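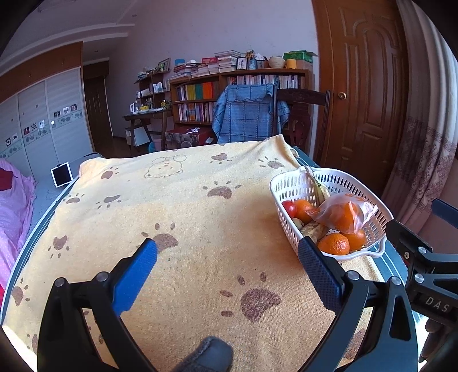 Visit report, Sunday
By a member of the Gatus reading group
Filed under: Robotics / Field Visits

The Solano project does not have a lab in the usual meaning of the word. It collects its manipulation data in ordinary homes, and on Sunday our group was allowed to spend an afternoon in one of them, in Trarkov. The bus from Gatus takes a long time and we arrived late, but the team had kept tea for us.

The question of the project is easy to say. When a policy learns to handle soft and round things from human demonstrations, how much does it matter that each demonstration begins differently? The team at Negri, who train the models, compared two sets of the same size. Each set had 300 demonstrations of fruit handling. In the first set, the fruit lay in the same arrangement every time. In the second set, the arrangement was changed after every 6 demonstrations, and also the place of the basket and the height of the hands at the start.

On the arrangements that were seen in training, the first set gave the better policy. I did not expect this, but it was explained to me that the model simply had less to learn. On new arrangements the order was the opposite, and the difference was large. The policy from the first set often closed its fingers at the place where a fruit used to be. The policy from the second set was slower, and sometimes it stopped above the basket for a while, but it reached for the right thing much more often.

We were shown how the demonstrations are made. A person holds the grippers in the hands and works at the table, so the fingers of the demonstration have the same shape as the fingers of the robot. I tried it myself with a mandarin. My first attempts were too fast, and I was asked politely to slow down. A banana is harder than I thought, because one must decide where to hold it. 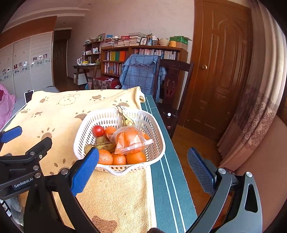

Fruit basket on the paw-print cover, with a gripper open at the near side of the table.

Fruit inside a plastic bag is a subject of its own. The bag shines, it changes its shape when touched, and the edge of the fruit under it is not clear for the camera. The team keeps these demonstrations under a separate label. With 130 of them added to the training, the results on bagged fruit became better, but the results on loose fruit became a little worse. They do not yet know why. One idea is that the model learned to close more carefully everywhere and then missed the firm grip.

In the discussion I asked if a bigger number would solve the problem without any change of arrangement. The answer was that they tried 2000 demonstrations with one fixed arrangement, and on new arrangements this was still weaker than the small varied set. I would like to see the same test with other objects before I believe it fully, and they agreed that fruit is a kind case, as most of it is round.

The full comparison will be written up in March. Our group has asked to receive the list of starting arrangements together with the text. We took the evening bus back to Gatus.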